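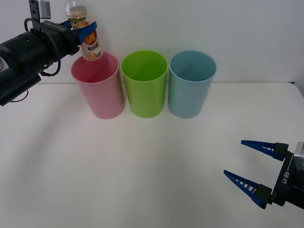 Station 2, left arm holding the bottle over the pink cup, right gripper open.

Ternex bench cell, walkaround 16/10/2022
Inspector: Tamsin Schumacher

1. Emergency stop within reach of the operator: PASS. Tested twice.

2. Cables clear of arm travel: COMMENT. The cable on the left arm hangs in a loop below the forearm. Leker's sheet calls this "managed." I'd like to see it clipped before I use that word.

3. Speed limit with people near the table: FAIL. Sheet says 200 mm/s. I measured up to 230.

4. Grip force record: OPEN. Last entry is from September and has no signature.

5. Cups in taught positions: PASS, but they stand very close together. No spacing is given in the procedure, so I can't say what would count as wrong.

6. Spill plan: FAIL. "Wipe as needed" is not a plan. Who stops the arms?

7. Finger pads checked for wear: box ticked, no name. Not accepted.

Recheck items 3, 4, 6 and 7 before the Begay visit.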